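From the Workshop Tables: January

It has been a full month at Skurura, and if you have not stopped by since the holidays, you have missed a good deal of tidying, a good deal of tube bending and one very long argument over shelf labels. The Tresum group has taken over the wooden tables for its soft structures project, and we are so pleased to see them in use again.

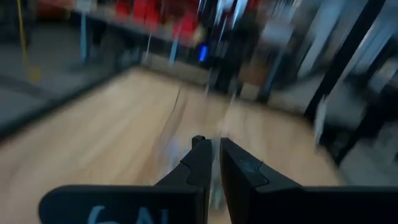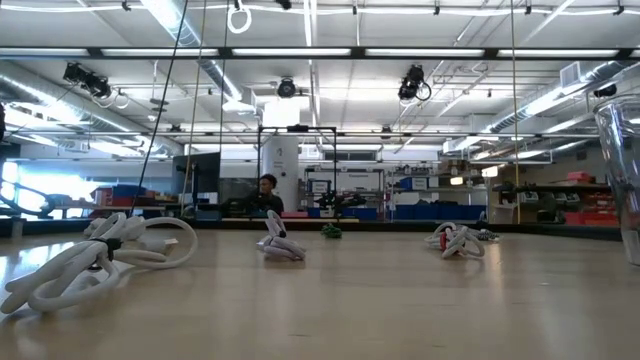

Soft tubing is a funny thing to build with, as anyone who has tried it will tell you. It wants to spring back to whatever shape it had on the roll, and a good part of the first few weeks goes into persuading it otherwise. The group likes to try the same white tubing in very different forms – one piece can sprawl in big lazy loops with a black band or clamp holding the middle together, while a smaller one is folded up compactly on bent legs. Both kinds will be part of the Carrilho open evening on 30th January, along with a short talk and, we hope, plenty of coffee.

We have set out 32 chairs, and you are welcome to bring a friend or a curious child. If you have spare tubing at home, in any length over 5 feet, the group would be very glad of it – please leave it in the Grondari room, next to the coat rack, with your name on a tag so that we can thank you properly.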